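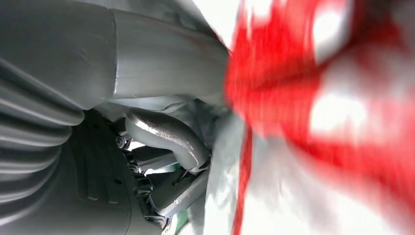
Janka Štefanec

Thread on getting sensible numbers out of the clamp on our hot water circuit, because a couple of people asked and it won't fit in one post.

The setup: solar on the roof, a Pretik inverter in the garage, and an immersion heater in the hot water tank upstairs. A Machala logger reads one clamp on the grid tails and a second clamp on the immersion circuit. The electrician put both clamps on for me and I haven't been inside the consumer unit.

The logger has always shown the immersion as using less than I expected. The circuit also has its own small DIN rail meter, an Itska, in a separate box with a window in it. I'd never bothered comparing the two until June, when I started trying to work out how much of our hot water comes from solar.

With the immersion full on and nothing else on that circuit:
Itska meter 2176 W
Machala logger 1809 W

That's a big gap for a plain resistive load. A heater element should be the easiest thing in the house to measure.

First idea was voltage. The logger only measures current at the clamp and multiplies it by a voltage. If you don't plug in its little voltage adapter, it uses a fixed value you type in on the settings page. Mine has the adapter, and the voltage it shows agrees with the Itska to within a volt. So not that.

Second idea was the clamp not being fully closed. A bit of dirt between the two halves of the core makes them read low. I asked the electrician to look while he was here for the cooker. He opened it, wiped the faces and shut it again. Same reading afterwards.

Third idea was the cable run. The clamp lead is extended to reach the logger and I did the extension myself, with twisted pair, 12 metres of it. I put the logger temporarily next to the board on the short original lead. No real change. I put it all back and lost an evening to it.
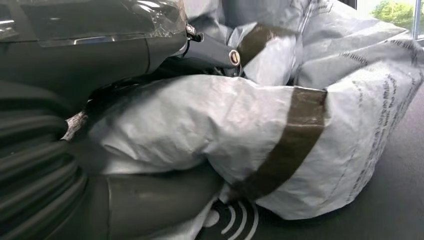

Liviu Sandu: Have you checked what size of clamp the logger thinks it has? Mine came set for 100 A and the clamp in the box was a 120. It would read low by a sixth, at any load. Look for the rating moulded on the side.

Janka Štefanec

Thanks Liviu, that was it. The grid clamp is the 100 A one that came with the logger. The immersion clamp is a Brerkel I bought later, and it's a 120 A part with the same style of current output but a different ratio. The logger was treating both as 100.

The setting is under Inputs, then Advanced, and it's per channel. I'd only ever looked at the main Inputs page, where there's one box for clamp type and no mention of ratio.

Changed it, restarted the logger and ran the immersion again. The two now sit within a few watts of each other. I'm not chasing the rest.

One thing to watch if you do this. Changing the ratio doesn't alter anything already stored. I've got months of immersion figures that are all low. I exported the lot, multiplied the immersion column by 1.2 and kept the original file as well. The grid column was right all along, so leave that one alone.
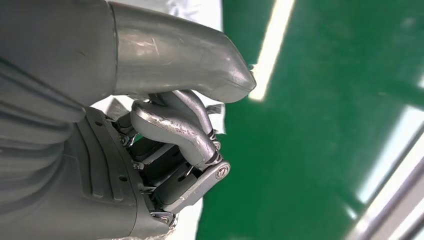 It also means my sums on solar hot water were wrong. I was dividing the low immersion figure by the inverter's total to get the share of our generation going into the tank, so the share came out low too. Everything I'd put under "rest of house" was too high by the same number of kWh.

Someone will ask why I don't read the Itska over Modbus and skip the clamp. I will. It has the terminals for it, and it's set to address 7 so it won't clash with the inverter on address 1. I need a decent run of screened cable to the garage first, and the electrician needs to bring it into the meter box.

Until then the clamp is good enough. If yours is reading low by a steady proportion, check the ratio before you start moving cables about.

I'll add a post here when the Modbus side is working.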